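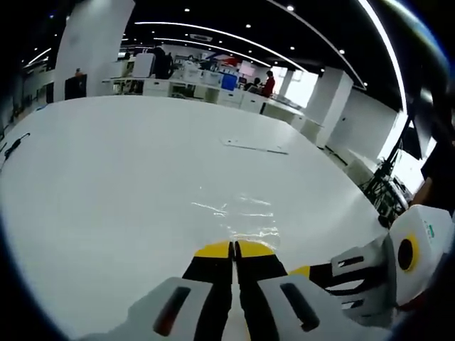
Vesela Atanasov
Robotics · Grippers and handling

Fri 14 July. Second round of comparing fingertips on the hand-held grippers. The first lot were the Böttcher pads, the second are the Netton ones. Same job for both: pick up thin flat stuff from a smooth table.

Short version: I'd keep the Netton tips for paper and the Böttcher pads for everything else.

16 Replies

The Netton tips get under an edge more easily. The Böttcher pads hold better once they have something, but you have to come in at a lower angle and they tend to push the sheet along first.

We did 30 picks per set per person. Brijesh Kushwaha did better than me with both sets, so part of any gap is down to whoever is holding the thing. We swap over halfway for that reason. 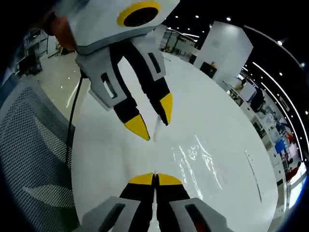 Two grippers, yellow tips either side of the crease.

Glare is still a nuisance. A glossy white surface under strip lights leaves bright streaks in the camera view, and the tracking doesn't like them. Lowering the exposure helped a bit — then the black fingers lost detail.

Cable routing matters more than I thought. If it pulls on the housing you feel it in your wrist, and it shows up in the logs as a small twist.

Someone asked about wear. The Böttcher set has done 2,716 closes since November and one pad has started to lift at the corner. Too early to say for the Netton ones — I'll look again at 1,000.

Next is the Stoltby controller, same picks.

Share · 30 Likes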